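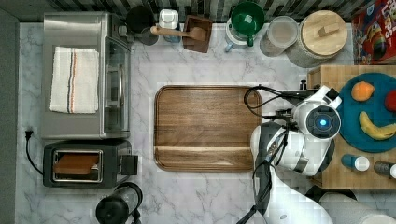

Stostivine 200 Tabletop Carton Sealer

Item no. 1561
Made by Flambridge Packaging Equipment
Usually leaves the warehouse within 8 working days

The Stostivine 200 closes small cartons with tape, top and bottom, at a pace of up to 200 an hour. That will not frighten the big packaging plants. It is meant for the bakery, tea blender or soap maker who has outgrown the hand dispenser and is tired of finding tape on the dog.

Feed in a filled carton with the flaps folded, and the side belts carry it through both tape heads and out the other end. Set the width with the crank on the left and the height with the knob on top. Changing from one carton size to another takes a couple of minutes, or longer if Doğukan Ekinci from our service desk is explaining it to you, as he enjoys the subject.

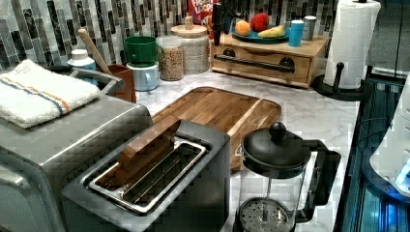
Countertop with toaster oven and toaster.

What it seals

Single-wall and double-wall corrugated, plus most folding cartons heavy enough to stand up by themselves. Flimsy ones buckle between the belts and come out looking like they've had bad news. If you aren't sure about yours, mail us 6 empties and Xiaoyan Meng will run them and write back with the settings. She'll also tell you if the carton is the problem, and she doesn't cushion it.

The machine takes paper or plastic tape on standard cores. Water-activated tape needs the larger Plillwood model, along with a larger table and a larger budget. 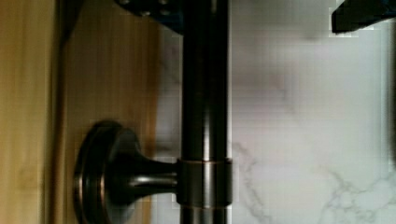

In the crate

Sealer with both tape heads fitted
Infeed and outfeed trays
Spare blades and one spare belt
Hex keys, in a bag you will lose
Printed manual

The manual was written by Maarten Vermeulen, who designed the tape heads and has opinions on people who skip chapter two. Chapter two is about the blades. Please read chapter two.

Noise and upkeep

It hums. With the guards closed you can hold a phone call next to it, though the person on the other end may ask if you're on a bus. Wipe the rollers at the end of each shift and brush the dust off the belts when they start to slip. Adhesive builds up on the blades faster with cheap tape - we sell tape, so take that as you like.

Ordering

Prices are by quote and include the crate. Freight is extra and depends on whether you have a loading dock or only a hopeful-looking driveway. Write to Yiğit Tuncer in sales with your smallest and largest carton sizes. The Coşkun roller stand is sold separately and is back in stock in July.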